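Why I Stopped Being Ashamed of the Slow Reader in Me

I read English every day, and I read it slowly. I came to Sellbridge when I was already a grown woman with a finished education in another language, and for years I believed my slowness was a kind of illness which would pass if I took enough medicine. The medicine was more reading, faster reading, and once even a paid course with the name Drerner, which promised to double my speed. I want to write about why I think this wish was a mistake, and why I now believe that slow reading should be defended, also by the people who can read fast.

The course was simple. You put your finger under the line and moved it faster than was comfortable. You did not go back, even when you had lost the meaning. After each chapter there was a small test, and my results were good. I was proud of them until my daughter asked me what the book was about. I could tell her the names and the town, but I could not tell her if I had liked any person in it.
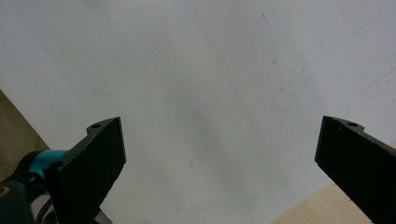 My mother read with a pencil and one book for a whole winter. When I was a child I thought this was because she had little time, and partly it was so. But she also went back to the same page on purpose, and the pages she loved best became gray along the side from her thumb. A thing that is used carries the signs of it, like a white surface that has collected its smudges and scuffs and one thin dark scratch, and I do not see why we should want our books, or our heads, to look as if no one had been there. When she died I took two of her books with me. I can still find the sentences which troubled her, as the pencil line there is pressed deeper.

I know the argument against me. There is too much to read, and a person who reads slowly will miss most of it. This is true. But the fast reader will also miss most of it. If I finish 24 books in a year and my neighbor finishes five, we are both standing in front of the same ocean, and my cup is only a little bigger than hers. I cannot find in this difference anything to be proud of.

The other argument is about work, and it is more serious. In the office where I was employed we received a manual of more than 600 pages when the company changed its system to Makori. We had until the end of August to learn it. My colleague Teresa Rafferty told me, very kindly, that I should only look at the headings and the bold words, as she did. She was right, and I did it. Some texts are not written to be read, they are written to be searched, and I would not ask any person to sit with them by candlelight.

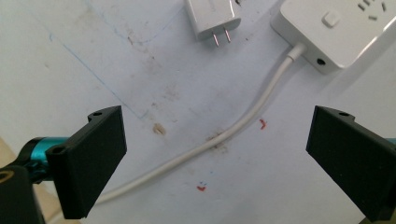

What worries me is that we have started to read everything in this way. We search a letter from a friend for the useful part. We search a poem for its message, and when we have the message we put the poem away, as if it was the paper around a sandwich. I notice it in myself also. Last month I caught my eyes jumping down a long message from my cousin to see if she was asking for something. She was not asking for anything. She was telling me about the garden in Jistelstead where we played when we were small, and she had chosen her words with care. I went back to the beginning and read it again at the speed of her voice.

For a foreigner there is one more side to this. When I read slowly in English, I meet words that fast readers do not see anymore. I stopped once for a whole evening at the word "overlook," which can mean to look at something from a high place and also to fail to see it. My husband has spoken English all his life and he had never thought about it. I think it gave him pleasure that I had, though he went to bed before I was finished. 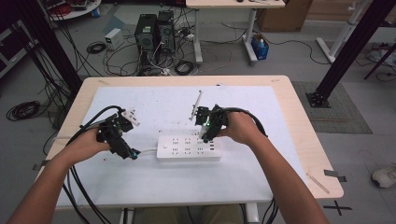 Two hands at a light wooden table, with a white power strip between them.

So I do not ask that everybody should read like me. I ask only that children in school are not measured with a clock when they read a story. Let them be measured with a clock when they run. A child who needs a long time for one page may be lost, and then somebody should help, but she may also be looking around in there. The teacher will learn which it is only if she sits down and asks the child what she has seen.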